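Moved to Gotdale for a tech job, is the "innovation corridor" thing real or just a slogan?

Posted in Moving & Local Life
Vendula Baláž

Ok so quick background, typing this on my break. I have an offer from a sensor company out by Burine, start in February. The recruiter sent me a glossy pdf about how Gotdale is the next big science town, optics, space stuff, automation, all of it. My partner does lab work and would need to find something too. We're renting now, no kids, one car.

What I want to know:

Is there really more than one or two employers? If this job goes bad do I have somewhere to go without moving again?

Does the college feed into any of it or is that just for the brochure

Is it doable to live in the old part of town and get out to Burine by bus. The pdf says "well connected" and shows a picture of a bus stop, that's it.

Rent. The listings I found were 1487 a month for a two bedroom near the river, is that normal or am I looking at the tourist end

Not looking for "follow your dreams", I've done that already in another city and it cost me a deposit. Just want to hear from people who live there. Thanks!!

oldmillroad

Been here since before it was called a corridor. It was called the road to the gravel pit.

Short version, yes there are jobs, no it's not what the pdf says. The town council loves a ribbon cutting. Half the names on that map are a mailbox and a guy. The real ones are Zelenák, they do lenses and mounts and have been here forever, then Jament, then whoever you're going to work for. After that its small shops that do contract work for those.

Zelenák is steady. Pay is meh, people stay anyway. My brother in law has been there his whole working life and complains about it every Thanksgiving. Jament hires fast and lets people go fast, depends what contracts they have. I'd want to know which of the two your company sells to before I signed anything. Ask them straight out in the call, they'll tell you.

College is fine. Two year programs mostly. They did put in an instrumentation course and the shops do pick people up from it, so that part isn't only brochure.

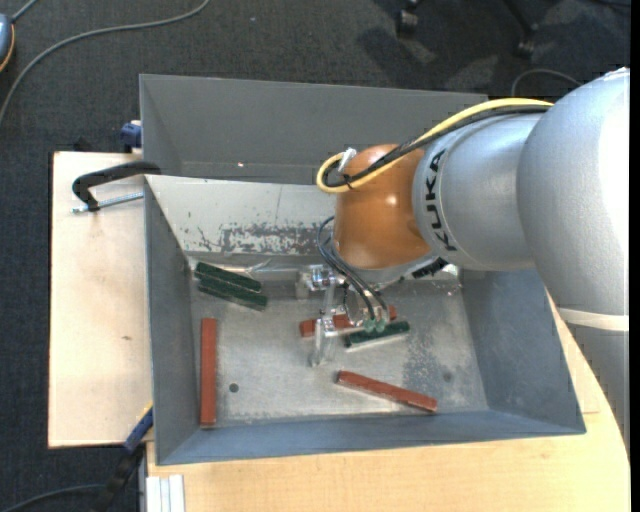
For your partner, lab work is thinner. There's the hospital lab and the water authority and that's most of it. Water authority posts openings on a corkboard inside the front door and then on their website like a month later so go in person. Not kidding. Some people drive down to the university for work, long drive, the pass is bad in winter and they close it.

Bus, see below, somebody will answer that better then me. I drive.

tk_gotdale

I can do the bus one. I took it to Burine for a good while before I got a car.

There's a bus in the morning and it's ok. If you live in the old town you catch it by the library, not the main station, the station one goes round by the mall first. Coming home is the problem. Last one back leaves Burine at 6:10 and if your shift runs over you are stuck. I got stuck a lot. There was a group of us who shared rides and I think it still exists, ask at your work, somebody will know.

With one car between you I'd look at who works later and give them the car. Or live on the Burine side, its ugly but you can bike. There's a path along the canal, flat the whole way, floods in spring.

Rent: 1487 is high, yes. River side is what they show people from out of town. Go up behind the fairgrounds. We paid 760 for a one bedroom up there, small, the heat was included which matters more than you'd think. Check the windows. Don't use the agency on Main, they charge you for the application and then again for a "file". Look at the board in the laundromat and the cards at the feed store.

Also the science night at the college, go to that when you get here. Open to anyone, the shops all send somebody, there's chili. That's how I got my second job, standing in line for chili.

Vendula Baláž

Thank you both, this is way more use than the pdf. Asked in the call who they sell to, they said mostly Zelenák, so I guess good? Partner is going to try the corkboard. Going to look behind the fairgrounds next visit. Is the laundromat the one by the tire place or is there another

tk_gotdale

By the tire place. Other one closed.

oldmillroad

Zelenák is good. Get the start date in writing tho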